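My sister-in-law, Sekar Nugroho, asked me on Wednesday when she could hand her kitchen over to a machine, and I'm afraid I gave her a much longer answer than she wanted. Putting the fruit away sounds like nothing at all — until you try to teach it.

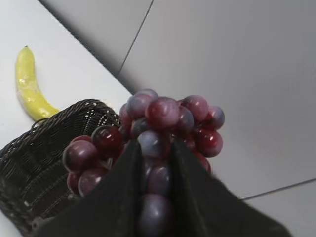 I do believe we're getting there, bless us, but slowly. A machine that can manage a bunch of grapes still has to manage the real ones, the soft ones, and the ones my grandson has already been at! I'd happily let one practice in my house. I'd just keep doing the dishes myself for a few more years.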